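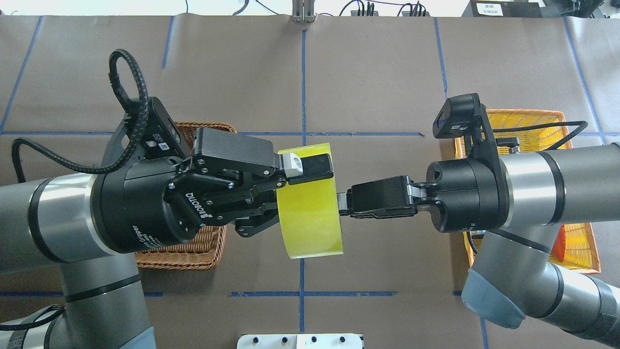
Roll of yellow-green tape over a tabletop covered in brown paper

Slide 1. Title
Good morning. I'm Līga Kütt, planning lead at Wunis. Talk is on how we judge small-budget campaigns. Questions at the end, please.

Slide 2. Where the numbers come from
Last January we went back through 643 regional radio and print ads that had run for our clients. We kept the ones with a clear sales record. That left 27 campaigns.
Say this slowly – people always ask why the second number is so small. Most clients never kept weekly sales.

Slide 3. Pevel
Bakery chain. Two radio spots, same script, different readers. The local reader did better in every town but one. Don't name the town, the client asked us not to.

Slide 4. Usuga
Garden supplies. Print only. They changed the headline every week and almost 3 months in they went back to the first one. Sales held when the headline stayed put. Small sample, say so.

Slide 5. Avel
Skip if short on time. Bus shelter posters with a phone number. Calls went to the wrong branch for the first week, so the early figures are out.

Slide 6. What we changed
We ask for weekly sales before we quote. We run one message for the full booking. We write down what we expect before the first ad goes out, and the client signs it.
Pause here. Somebody will bring up awards – we still enter, but the entry gets written after the sales review.

Slide 7. Contact
Leave up during questions. Handout is on the side table.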